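Kernus mini PC shuts off under load after CPU swap, temps look fine

Asked in Desktops and Processors, 3 answers

I have a Kernus small desktop that came with a dual-core chip. In May I put in a used quad-core from the same generation. It boots, the BIOS shows the right name and all four cores, and it runs fine for browsing and email. When I export video or run a benchmark it powers off after 5 minutes or less. No blue screen, it just goes dark.

CPU temperature peaks at 71 C. I already redid the thermal paste and updated the BIOS. Single-core benchmark score is 2,626, which matches what other people get. The multi-core test never finishes. Power supply is the 65 W brick that came with it. What should I check next?

Answer 1 (accepted)
Liudmyla Stasiv

Check the power brick first. The dual-core model shipped with 65 W and the quad-core model of the same machine shipped with 90 W. The processor can go well over its rated TDP for short periods when all cores are loaded, and then you have the drive, the memory and the fan on top of that. An instant power-off with no error at 71 C usually means the supply tripped.

To test it without buying anything, go into the BIOS, open Advanced, then Power, and set the long and short power limits both to 35 W. Save and run the multi-core test again. If it finishes, get the 90 W brick. I bought a Nuvell one with the same plug and it has been fine. Check the voltage and the plug size before you order, there are two sizes.

Answer 2
pelley_fan13

try reinstalling windows, worked for me

Answer 3
dk_bench

I agree with the brick, but look at the voltage regulators too. On these boards they sit beside the socket and the low-end version has no heatsink on them. The CPU sensor won't show it if they overheat. HWiNFO may list a VRM or MOS reading, and if yours is past 100 C that is your problem.

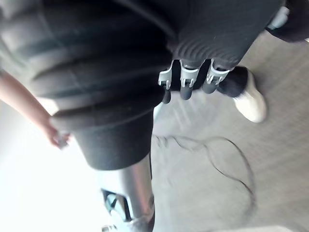

Clearance is the other thing to look at when you close the case. The stock fan cable is long, and if it gets tucked over the regulators it blocks what little air they get. Run it along the edge of the board and put a sleeve on it if you have one. It doesn't need to be anything like the thick padded cover with the big ridges on that robot arm, plain thin braid is enough. Levchenko sells stick-on heatsinks in packs, and you need 3 for this board.

Comment from the asker: Set both limits to 35 W and the test finished. Ordering the 90 W brick.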